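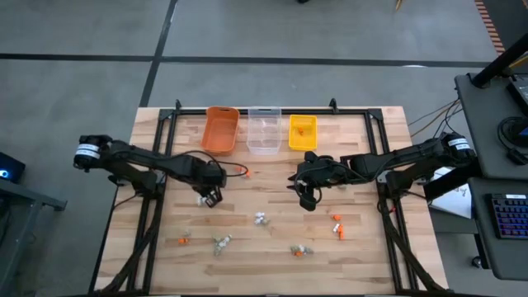
Bench 4, the three open bins along the far edge: orange, clear, yellow.

February, 9:40 a.m.

Second pass on the tabletop finish trial. The first batch (Drastora hardwax oil, two coats) has been in the humidity cabinet since last month. Pulled the coupons this morning and weighed them before anything else. Coupon 187 went in at 1,929 g and is the only one with a full set of readings, so the comparison below leans on it more than I would like.

Beech strip offcuts, edge glued, all from the Wirville delivery. Sanded to 180, vacuumed, wiped with a barely damp cloth, left an hour, sanded again to 220. Grain still rose on the end-grain edges. Next time raise it twice before the first coat.

Observations, oil:
Dry to touch overnight. Slight drag under a clean rag at 24 hours, gone by 48.
Water ring test, one hour under a wet glass: faint ring, mostly gone by afternoon.
Vinegar spot: dull patch, needed a rub with a gray pad and fresh oil.
Coffee: no mark on the face, brown line along two glue joints.

The coffee line bothers me. The finish is thin where the glue squeezed out and was not scraped back far enough. Under the raking lamp the joints show as a shiny thread. I would put this down to prep. Scrape while the glue is rubbery, do not wait for it to cure and then sand.

Observations, water-based varnish (Trellholm satin, three coats):
Better on vinegar and coffee, no ring at all.
Scratches show white and cannot be spot repaired. Tried on one corner and made it worse.
Color is colder than the oil. Fine on pale strips, flat on the dark-streaked ones.

Recoat interval on the can is two hours. At our winter temperature it was still soft at three. Use four or move the rack nearer the heater.

Cabinet log: the counter read 3,146 minutes at pull. It does not stop when the door is open, so subtract the time spent weighing. Door seal is hard at the lower hinge side - replacement not ordered yet.

Jiang moisture meter reads high on oiled faces. Take readings on the bare underside only. Earlier numbers in this book from oiled faces should be struck out.

To do:
Cut six more coupons, scrape joints at the rubbery stage.
Repeat coffee and vinegar on both finishes.
Check whether the gray pads leave grit in the oil.
Used oil rags go flat on the rail outside, not in the bin.

Coupons back in the cabinet at 11:15, door taped at the bottom until the seal is done.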